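Frequently Asked Questions: The Jukero Starter Kit

Welcome, and thank you for stopping by! We get a lot of mail about the Jukero, and Ye-ji Geum (she answers most of it) has been after me for months to put the usual questions in one place. If yours is missing, please do write to us anyway.

What comes in the box?

The gripper itself, already put together, plus the wrist camera with its bracket, one cable for power and one for data, a bag of spare screws and a little hex key that fits all of them. The arm is sold separately. Most people pair ours with the Brikis arm, but any arm with the adapter plate will do.

Do I need to know how to program?

A little helps, but you can get through the first lessons without writing a line. The Filley software lets you guide the arm by hand, save the positions and play them back, and you can peek at the code later on, when you feel like it. 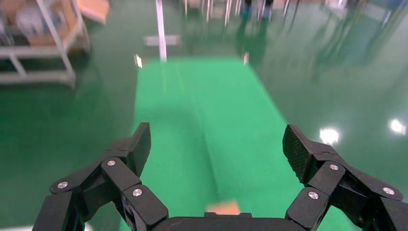

What should I practice on first?

Small blocks, every time, and we say so to everybody who calls! Start with one block and a gripper opened all the way, bring it down slowly, and don't worry about speed at all in the first week or so. A bright mat is a great help with the wrist camera, and an orange block on green is very easy to pick out, even on a shiny floor where the lights bounce back at you. Once you can pick up the block 30 times without a miss, move on to lesson 3.

Do the finger pads wear out?

They do, though slowly. The carbon-fiber pads can be swapped at home with the hex key, and Liviu Ene in our workshop likes to remind people to tighten the screws until they're snug and then stop. Please unplug the gripper first.

How long is the warranty?

It's 2 years from the day you get it, parts and labor, and that includes the motor and the camera. Pads aren't covered, I'm afraid, but we keep them in stock and they ship in a plain envelope.

Can I borrow one before I buy?

Schools and clubs can, yes. Write to Stela Ilie with the dates you have in mind. The loan kits for November go quickly, so the earlier the better.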